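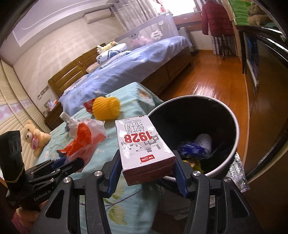
아침 9시 전에 왼손 그리퍼부터 보았다. 어제 저녁부터 손잡이를 당길 때 조금 걸리는 느낌이 있었다. 아주 작은 느낌이라서 다른 사람이면 그냥 썼을 것 같다. 나는 이런 것이 마음에 걸리면 일을 잘 못 한다.

관절에 있는 은색 볼트를 하나씩 손가락으로 만져 보았다. 바깥쪽 볼트가 아주 조금 풀려 있었다. 처음에는 세게 조였는데, 그러니까 집게가 스스로 벌어지지 않았다. 다시 풀고, 조금 조이고, 벌려 보고, 또 조금 조였다. Meveck에서 받은 설명서에는 "적당히 조이십시오"라고만 쓰여 있다. 나는 한국어를 배운 지 꽤 오래되었지만 "적당히"라는 말은 아직도 어렵다. 밥을 지을 때의 적당히와 볼트를 조일 때의 적당히가 같은 말이라니.

파란 패드도 닦았다. 비닐 포장지를 많이 잡으면 패드에 얇은 기름 같은 것이 생긴다. 물수건으로 닦고 마른 천으로 한 번 더 닦았다. 알코올은 쓰지 않는다. Vunholm 쪽 사람들이 알코올을 썼다가 패드 가장자리가 딱딱해졌다고 메일에 썼다. 우리 패드는 2885번 잡은 기록이 있는데 아직 가운데가 매끈하지 않다. 보통 약 1000번마다 뒤집어서 끼우는데, 이번에는 내가 잊어버리고 늦게 뒤집었다. 기록장에 그대로 적었다.

오전에는 쓰레기를 통에 버리는 동작을 했다. 우유갑은 생각보다 까다로운 물건이다. 면이 반들반들해서 비스듬히 잡으면 돌아간다. 양쪽 패드가 옆면에 똑같이 닿아야 한다. 한쪽이 먼저 닿으면 우유갑이 밀리고, 그때 힘을 더 주면 종이가 들어간다. 그래서 나는 우유갑으로 집게의 균형을 확인한다. Zamora 작업 순서표에는 플라스틱 블록으로 확인하라고 되어 있지만 블록은 너무 착하다. 무엇이든 잘 잡힌다.

과일을 싸는 노란 그물은 반대이다. 힘을 거의 주지 않아도 잡히는데, 놓을 때 문제가 된다. 집게를 벌려도 그물이 패드 끝에 걸려서 같이 올라온다. 볼트를 조인 다음에는 조금 나아진 것 같지만 확실하지 않다. 내일 볼트를 그대로 두고 다시 해 보겠다. 두 가지를 같이 바꾸면 무엇 때문인지 알 수 없으니까 패드는 건드리지 않기로 했다.

점심을 먹고 나서 오른손 것도 같은 방법으로 보았다. 이쪽은 볼트가 괜찮았고, 대신 연결 부분 안쪽에 머리카락이 감겨 있었다. 핀셋으로 빼는 데 시간이 많이 걸렸다. 침대가 있는 방에서 일하면 이불에서 나온 실과 먼지가 많다. 앞으로는 시작하기 전에 관절 안쪽을 붓으로 한 번 털어야겠다. 부드러운 붓을 사야 한다. 화장용 붓도 괜찮을까?

오후 2시에 Getine에 예비 패드를 부탁하는 메일을 썼다. "보내 주시면 감사하겠습니다"와 "보내 주시기 바랍니다" 사이에서 한참 고민했다. 앞의 것으로 보냈다. 답장은 아직 없다.

저녁에 다시 손잡이를 당겨 보았다. 걸리는 느낌은 없어졌는데, 이번에는 아주 작은 소리가 난다. 딸깍, 하고 끝에서 한 번. 조용한 방에서만 들린다. 기록장에 "소리, 왼손, 끝까지 당길 때"라고 쓰고 집게를 벌린 채로 상자에 넣었다.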